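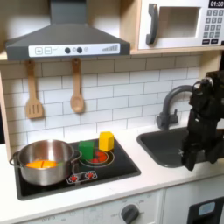
Do I need to know anything about robots before I join?

You need patience and a free afternoon or two, and the rest we teach from the first session on.

Call for participants: Worano Student Manipulation Project, new team members

March 28, 2023

Dear students, parents who read over shoulders, and anyone who has picked up our flyer at the library desk,

We are opening the Worano project to new members, and we would love to hear from you. If you have seen our table at the school fair you already know the heart of it: a toy kitchen and a black robot arm, and a group of students working on getting the second to do small, useful jobs in the first. Putting a block into the sink. Lifting a piece of play food out of a pot. Turning a knob. A four-year-old does these things without thinking, and we have spent whole evenings on a single one of them (happily, for the most part).

We picked a play kitchen for our practice tasks because it has so much to do in so little room. Ours has a cooktop with a printed burner and little red knobs, a sink with a gooseneck faucet, a range hood, a microwave up on the shelf and a big dial down on the oven. There is a steel pot, too, which is the favorite of everybody who works on vision, in the sense that they complain about it the most. Shiny things are hard for a camera. The wooden spatula and spoon hang from hooks under the hood, and getting either one off its hook without knocking the other is a task we have been saving for people with steady nerves. Maybe that's you!

Who we are looking for

We have room for 18 new members this term. They will be sorted into teams after the second session, once everyone has tried a bit of everything, so please don't worry about choosing a role on the form. If you write "not sure" in that box you will be in excellent company.

Some of the work is driving. A driver moves the arm by hand controller through a task, over and over, so that we have good recordings of it being done properly. It takes concentration and a light touch, and people who play an instrument or sew often take to it very quickly. We would like each new driver to make 500 recordings over the course of the project. It sounds like a lot, and it is a lot, but a short task goes by fast and there is music on.

Some of the work is code. We use Python for nearly everything, and the software that ties the arm, the cameras and the recordings together is called Paiva. It was written by students before you and it shows in places – there are comments in there that are really just diary entries. Coders will help us clean it up, add a better way of labeling recordings, and look after the training runs. If you have finished one beginner course in any programming language, you can follow along. If you haven't, we will pair you with somebody who has and you will pick it up.

Some of the work is building and fixing. Brackets come loose, cables need new routes, knobs get stuck and have to be unstuck. We have a small 3D printer and a very good drawer of screwdrivers. If you are the person in your family who gets handed the broken lamp, please apply.

And some of the work is writing. Every session gets a log: what was on the counter, what we tried, where the gripper missed. Our logs are read by the teams who come after us, and a clear one can save them a whole evening. We have never had enough people who enjoy this, so if you do, say so loudly on your form.

What we are working toward

The project ends with the Rekonholm Challenge in December, a friendly student competition where each club brings its own tabletop setup and the judges call out tasks. You know the general kind of task beforehand but the exact layout is changed on the day. A block may stand at the back of the cooktop when you practiced with it near the front, or the pot may have something in it that you were hoping to find beside it. The arm has to cope by itself, with hands off the controller.

Last time out we got through 4 tasks before time was called. We were thrilled, and we were also rather sure we could have done one more if we had not spent so long on the faucet lever. This term we would like to try a longer sequence, with one job following another in the same run, say clearing the burner first and then taking the food out of the pot. I can't promise you a trophy. I can promise that when the gripper closes on the right thing with no one steering it, the whole room makes a noise.

When and where

We meet twice a week after school in the workshop at the Bareo Learning Center, ground floor, through the side entrance by the bicycle racks. Each session lasts 2 hours. We ask you to come to at least one session each week, and to let us know when you can't, so your team isn't waiting for you. In the last few weeks before the Challenge most people want to come to both, and quite a few stay late, but that is never required and homework comes first.

The workshop has step-free access and the work table can be reached from a chair. If there is something that would make it easier for you to take part, put it in your application or simply tell me, and we'll sort it out together.

What it costs

Taking part is free. The parts and the snacks are covered by the center. Bring a laptop if you have one; if you don't, there are some you can use in the room. Please wear closed shoes, tie back long hair, and leave dangling bracelets at home.

Before you touch the controller you will do a short safety session, and so will everyone else, including the members who have been with us for years. You will learn where the stop button is and you will press it, more than once, until reaching for it feels natural. While the arm is powered, hands stay off the counter. Resetting the blocks and the play food between runs is done only with the arm stopped, and the person at the controls says so out loud.

Who can apply

Any student in grades nine through twelve who lives or goes to school in the district. You don't need top grades and we don't ask for a transcript. You don't need a friend who is already in the club either – most people come alone the first time, and by the third session they are arguing cheerfully about camera angles with somebody they had never met. We would especially like to hear from students who have thought about robotics and then decided it was for other people.

We also have two places for adult mentors. An engineering background is welcome but a calm manner matters more to us. Mentors come to one session a week, help a team stay on its feet, and try very hard to keep their own hands off the keyboard. A background check is needed for this, and the center will walk you through the paperwork.

How to apply

Pick up a form at the front desk of the Bareo Learning Center, or ask your science teacher for one. It is a single page. We ask for your name, your grade, how to reach you, and a few lines on something you have made, fixed or taken apart. It can be a bread recipe, a bike, a game level, a birdhouse that leaned. We read every word of these and they are the nicest part of my year. Students under eighteen will need a parent or guardian's signature on the back.

Hand the form in at the desk in an envelope marked "Worano." Everyone gets a reply, and if we have more applications than places we keep a waiting list and use it, as somebody's schedule always changes in the first weeks. If you would like to look around before you decide, you are very welcome to drop in on a session and watch. Ask for me at the side entrance and I will find you a stool with a good view of the sink.

With warm wishes, and hoping to meet you soon,

Shadi Najjar
Project lead, Worano Student Manipulation Project
Bareo Learning Center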